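How I Wash and Dry Plates in a Small Kitchen

When we moved to our apartment in Vetdale, the kitchen came with one sink, no dishwasher and a counter so short that two cutting boards filled it. I was used to my mother's big kitchen, where the wet dishes could stand wherever they wanted. In the new one I had to learn some order. I write down my way for other people with small kitchens, and I hope my English is clear enough.

Before washing

I scrape the plates first with a rubber spatula, into the trash or the compost. A piece of old bread also works well if there was sauce. Then I stack the plates by how greasy they are, the least greasy on top. The glasses are washed before everything else, in the cleanest water, and the pans come last.

If there is dried egg or oatmeal, use cold water for the soaking. Hot water cooks the egg onto the plate and you will scrub much longer. For rice and pasta it is the opposite, warm water is better.

The rack in the basket

For years I had a wire rack with a tray under it. The tray became slimy, and the rack had rust on the corners which left brown marks on the plates. I changed it for a plastic basket with a slotted drying rack in the bottom. The smooth sides are easy to wipe, and I can lift the whole thing and carry it to the table when I need the counter for cooking.

Put the plates in standing on the edge, leaning all to the same side. Hold each plate by the rim and lower it slowly into the slot, and only let go when you feel that it rests. Large plates go to one end and small ones to the other. When a small plate is hidden behind a large one, the air does not come to it and it stays wet until the evening.

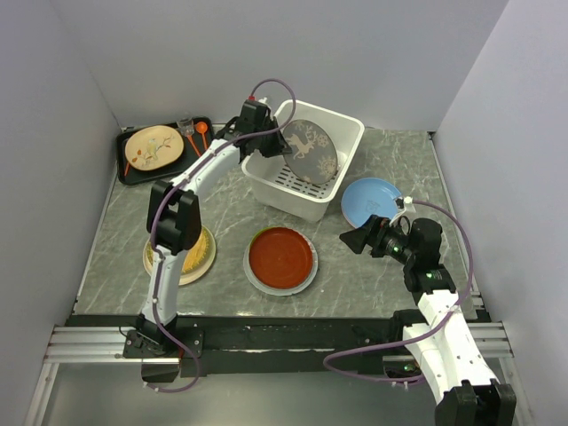

With patterned plates I take more care. We have some winter ones that come out in January when the cousins visit, and the pattern does not like rough sponges. I use a soft cloth and a small drop of soap, and never the green side of the sponge. If the back of a plate is not glazed on the foot ring, the ring drinks water, so this plate should dry longer than the others before it goes in the cupboard. Otherwise you will find a gray circle on the plate under it.

Please do not pack the basket full. Leave an empty slot between deep plates. I know it is tempting to fill every place so that the sink is finally clear, but it is quicker to dry one load, put it away and bring the next.

Cleaning the basket

Water always stays in the slots. Once a week I take the rack out, turn it upside down in the sink and brush it with an old toothbrush and baking soda. For white lime marks, wipe with vinegar mixed with the same amount of water, wait ten minutes and rinse. Vinegar should not touch a marble counter, it makes dull spots that do not go away. My neighbor in the building has real marble and she uses only mild soap near it.

A folded towel under the basket is fine for one hour but not for the whole night. In the morning it smells, and on a wooden counter it can leave a stain.

Putting away

Dry the rims with a thin cotton towel even when the plate looks dry. I have 2 towels on the hook, one for plates and one for hands, in different colors so that guests do not mix them. A waffle towel from Kina is the one I like best for plates, but any towel that was washed many times is good. New towels leave fluff. Do not use fabric softener on them, they stop drinking the water.

In the cupboard I put paper napkins or round pieces of felt between the plates with decoration. I cut the felt myself from a piece that was left over from chair pads. The newly washed plates go to the bottom of the pile, and we take from the top, so all the plates are used the same.

Next time I will write about pans, especially the iron one, which needs a page for itself.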